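I met Hiwot Moges at four in the afternoon, which she says is the only hour when her inbox leaves her alone. She plans equipment purchases for Flurkden, a small outfit that runs robot arms on kitchen chores, and I'd been pestering her for months to talk about money. Everybody writes about what the arms can do and I wanted to hear about the spreadsheet!

She brought it with her, too. 28 lines, color-coded, and the arm itself takes up exactly one of them.

"People come to me with a quote for the arm and they think they have a budget," she told me. "They've got one line of a budget. Where does it stand? What's it bolted to? Who's buying the plates?"

I laughed at the plates and she didn't. Dishes have their own row, right between cables and grippers, and she fills it in before she calls a single vendor.
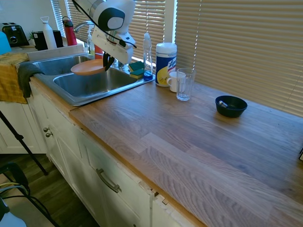

Spending on the room is where Hiwot and I disagreed a little (in a friendly way). I assumed a serious team would want a purpose-built test kitchen, with everything new and matching. She thinks that's the fastest way to burn through a year's money. A regular counter with a double sink, a toaster, a mug and a glass standing around, a towel hanging over the front - she'd take that over a showroom any day. "I priced a custom kitchen once, for the old Trunach proposal," she said. "We could have had a second arm for that. And then the arm would only know how to behave in a kitchen like ours, and who has a kitchen like ours?"

So what does she spend on instead? Mounting, mostly. She got pretty animated about mounting. Her first plan, back before Flurkden, had 2000 dollars in it for a stand, and she'd picked that number because it sounded like a lot for a stand. It covered the steel. It didn't cover getting the thing level on an old floor, or clamps, or the afternoon they spent finding out that the base sat too low for the arm to get over the faucet comfortably.

"Measure the reach with the sink in it," she said. "The brochure gives you reach in open air. I never once bought a robot to work in open air."

I asked how she picks a supplier and she pulled a face. For the current round she had three on the list and she's down to two, Ilon and Rácz, both resellers. Ilon was cheaper on paper. Rácz quoted higher but put the spare gripper fingers and the training day right in the price, and once she'd added those to the Ilon quote the gap was small enough that she stopped caring about it. She hadn't signed with either when we talked. The real question for her was who'd pick up the phone in October, when half her team is new and somebody is bound to drive a finger into a countertop.

Then there's time, and she budgets that in the same spreadsheet, in the same column as the dollars, which made my inner accountant wince. Setup gets some 4 weeks. Resetting the dishes between runs gets its own hours too, and she says new managers always try to cut that row first. "They look at it and see a person moving a plate," she said. "Well, yes! A person has to move the plate. Put them in the plan and pay them."

I wanted to know whether a light, shallow plate is really such a big deal for an arm that costs as much as a nice car. She said it's one of the better things to start with, cheap to replace and a decent workout for a two-finger gripper, and that she'd hold off on bowls until the team stopped arguing about plates.

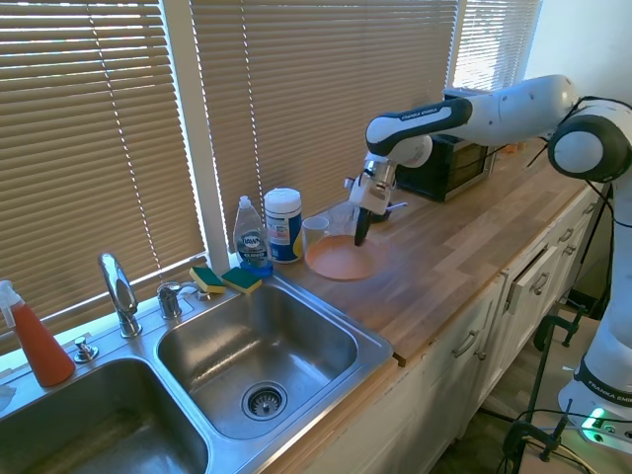
What she'd tell a first-time buyer

I saved this one for the end and she answered it while packing up her laptop. Get the mount quote the same day as the arm quote. Ask what a replacement finger costs and how long it takes to show up. Keep a bit back, and don't tell anybody how much - she wouldn't tell me either, and I asked twice.

"And go stand at the sink yourself for an hour," she said. "Wash the dishes. Write down everything you touch. That's your shopping list."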